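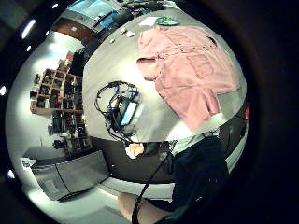 Section 4. Setting Up a Public Hearing in Gollero

Read this section before you post a hearing notice for Plamham. You can read it afterward, and many clerks have, but by then you will mostly need Section 9 (Corrections and Apologies).

You will need:
A clerk or deputy clerk login
The agenda item number
The final text of the bill, or the text everyone has agreed to call final
The Egilsson timer, charged

4.1 Creating the hearing

1. Sign in and choose Meetings, then New, then Hearing. Do not choose Listening Session. A listening session has no record, no vote and no end time, and Gollero takes all three seriously.

2. Enter the agenda item number. If the item is an amendment to an earlier item, enter the number of the amendment and tick Linked.

3. Type a title. You have 200 characters. The legal department will send you a title of 457. Put the long one in the Full Title box, which has no limit and, as far as we can tell, no readers.

4. Set the start time. Gollero assumes 7:00 p.m. and will go back to assuming it each time you change the room, so pick the room first.

5. Press Save Draft. The Publish button sits right next to it and is larger. We have asked.

Note: A draft hearing can be seen by all council offices. Leave your private remarks about the bill out of the Notes box.

4.2 Opening the speaker list

1. On the hearing page, open the Speakers tab and press Open List.

2. Set the limit. The default is 40 speakers at three minutes each, or two hours of testimony before a single council member has cleared a throat. Zoning items usually reach the limit before lunch.

3. Choose how speakers are ordered. First Come is the usual choice. Alternate For and Against works only if you have people on both sides, and will leave long polite gaps if you don't.

4. Tick Allow Written Testimony. Written statements go up to 400 words. Gollero counts an email signature as part of the statement, including the part asking you to think before printing.

5. Check the confirmation message that goes out to speakers. The room number in it does not update by itself.
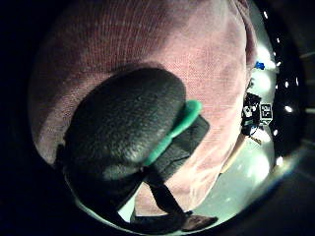
Caution: Closing the list and deleting the list are both in the small gray menu at the top right. Closing it keeps the names. Deleting it removes them from the page and from the backup, and sends each speaker a cheerful note saying they no longer need to attend. They will attend.

6. Close the list at noon on the day of the hearing. Anyone who signs up later goes on the overflow sheet, on paper, at the door.

4.3 Pairing the timer

1. Switch on the Egilsson timer and hold the side button until the light blinks amber.

2. In Gollero, go to Room, then Devices, then Pair. The timer appears under its serial number. If two timers appear, the other one belongs to the Planning Board, and pairing it will start a countdown in their meeting.

3. Set the warning tone to thirty seconds. Set the volume to Low. High was designed for a larger building, possibly a stadium.

4. Run one full countdown with the microphones on.

Note: The presiding officer may add time from the dais by pressing +1. There is no -1. This has come up.

4.4 Starting the video stream

1. Sign in to Verkent with the same login you use for Gollero. If it refuses, sign out of both, then sign in to Verkent first.

2. Match the meeting code on both screens.

3. Press Test Stream and watch it from a second device. The picture runs nearly 40 seconds behind the room, so give it a moment before you start pulling cables.

4. Turn on captions. Check the spelling list for local names – without it, Plamham comes out as "plum ham" and stays that way in the archive.

5. Press Go Live five minutes before the start. All microphones are live from that point. Tell the dais. Tell them again.

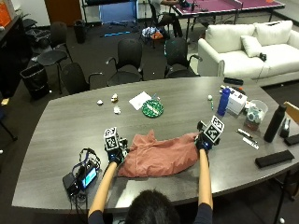 Seated at the gray conference table, sleeves pushed back.

4.5 After the vote

1. Enter the vote by member, then press Lock. Abstain and Absent are different buttons and lead to different phone calls.

2. Stop the stream in Verkent before you stop it in Gollero.

3. Attach the overflow sheet as a scan.

4. Put the timer back on its charger. See Section 5 for continued hearings, recessed hearings, and hearings that were adjourned by a fire alarm.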